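Skirnik Capture 3 – recording, tracking and replay software for hand-held grippers

Home / Software / Data tools / Skirnik Capture

Product page last updated December 2, 2018

Overview

Skirnik Capture takes the streams from two hand-held grippers plus one head camera and gives you one clean, time-aligned recording. Pose, finger opening, video. Runs on an ordinary Linux workstation. No motion capture room, no ceiling rig.

Built for teams who teach manipulation by demonstration and are tired of writing sync scripts. Demonstrator works with both hands, software does the bookkeeping, you get a file your planner can read.

Version 3 is the current release. Version 2 licences carry over, see Licensing below.

What it does

Marker tracking. Finds the printed fiducials on each gripper in the other gripper's view and in the head view, then solves for relative pose. Works with flat tags and cube mounts, mixed setups fine too. If a tag drops out for a moment the tracker coasts on the inertial data and flags the gap in the log.

Wide-angle correction. Lens model is fitted per device, not per model type. Takes a few minutes with the supplied board. Do it again after a lens gets knocked.

Finger state. Opening width read from the image, no encoder needed. Encoder input is supported if you have one.

Time alignment. All streams on one clock. Drift is checked at the start and end of every take and written to the header.
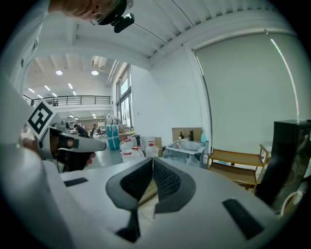
Relative pose between the two grippers is the number most people care about, so it gets its own panel in the live view. Green trace good, amber trace coasting, red trace lost. Thresholds are in the settings file, not in the menu yet – coming in 3.2.

Live view also shows free disk, dropped frames per stream and the take name. Keep an eye on dropped frames. If it climbs past 5 in a take the usual culprit is the USB hub.

New in version 3

- Faster relocalization after a device is put down and picked up again
- Blank walls and window blinds no longer upset the background tracker as much (low-texture rooms were our most reported issue since August)
- Face pixelation on export, on by default
- Take notes, typed or from a button press
- Replay at any speed, backward too
- Import from the older Hartono log format
- Fixed: crash when two devices report the same serial

Rooms and setups

Tested mostly around sinks, worktops and shelves, because thats what customers send us. Plastic sheeting and shiny basins give reflections, reflections give false tags. The false tag filter is on by default and catches most of it. If you still get ghosts, raise the minimum tag size.

Daylight is OK. Direct sun across a tag is not.

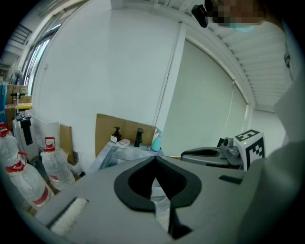
Two grippers at the worktop, cube mount with its green light on.

Replay and planning

Open a take, scrub to the part you want, mark in and out. The planner module takes the segment and tries to fit it to your arm's reach and joint limits. Where it can't, it says which joint and when. You can then shift the base, or loosen the wrist constraint and try again.

Two arm, single arm and mobile base profiles included. Custom arms by URDF. Collision checks use the meshes you supply – coarse meshes are fine and a lot quicker.

The planner does not drive hardware directly. It writes trajectories. Your controller runs them, with your controller's limits. Bridge packages for Skollberg controllers are on the downloads page, others on request.

Export

- Per-take folder with video, poses and a plain text header
- Single packed file for training
- CSV of poses only, for a quick look
- Batch export from the command line, up to 100 takes per job

Poses can be written in head frame, gripper frame or a room frame you define. Pick one and stick with it for the whole project, mixing them is the top support question by a mile.

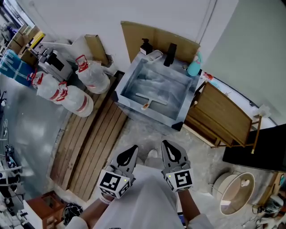
Head view is optional on export. Some teams train on gripper views only and keep the head stream for review, labelling and finding out why a take went wrong. Leaving it out cuts file size quite a bit.

Labels can be added in the review window. Keyboard only if you prefer – the shortcut sheet is under Help. There are 19 shortcuts and you can remap all of them.

Requirements

Linux, 64-bit
16 GB memory, 32 better
Dedicated graphics card for live tracking, not needed for review
SSD for recording. Spinning disks will drop frames
One USB controller per gripper recomended

Licensing

Per workstation, yearly or permanent. Review-only seats are free, install as many as you like. Schools and university labs get the lab price, write from your department address. Version 2 holders with current support move to version 3 at no charge, new key is in your account.

Printed tag sheets and the calibration board ship separately via Bisell. Printing your own is fine too, matte paper only, and measure the tags afterwards. Printers scale things.

Support

Questions before you buy, or a take that wont load: contact Caoimhe Flanagan, product support, through the form. Attach the header file and the log. Please don't attach the video unless asked, the mailbox is small.

Downloads | Release notes | Tag sheets (PDF) | Request a quote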